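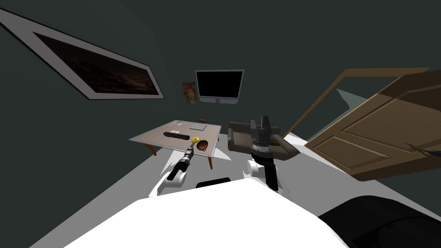
My Saturday with the Nolau clip

My sister sent me the video at breakfast. By then it had been shared all over the place, and I think I was the last person in Rostisville to see it. If you missed it too, it's the singer Nolau trying to put a winter coat on her goat, Tak, before a walk in the snow.

It runs 881 seconds. I know that because the player on my phone shows seconds for some reason. Most people have only seen the short cut where Tak walks off with the sleeve. The full version is better. She gets the front legs in, he backs out, and she starts over without saying a word. On try number four she sits down on the steps and eats a cracker.

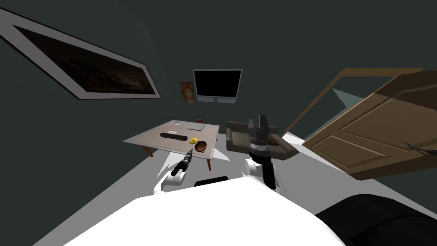 Bit-na Pyo

I liked her first record and lost track of her after the second. I had no idea she kept goats. According to her own captions she has three, and Tak is the only one who minds clothes.

A few people in the replies were upset about the coat. She answered them the same evening and said the vet had suggested it because he's old and gets cold in December. That seemed fair to me. She also said the coat is a dog coat with the belly strap moved back.

I watched it twice and then put on Stadovus, her last album, while I did the dishes. Side two is slow. The goat is not on it.

Comments

marlow_k: The cracker part got me. I sent it to my whole office.

Dee: My aunt's goat ate his coat. Tak is a gentleman.

hollis22: Is the long version still up? I can only find the short one.

Bit-na Pyo: It was there last night, on her own page, 2 posts down.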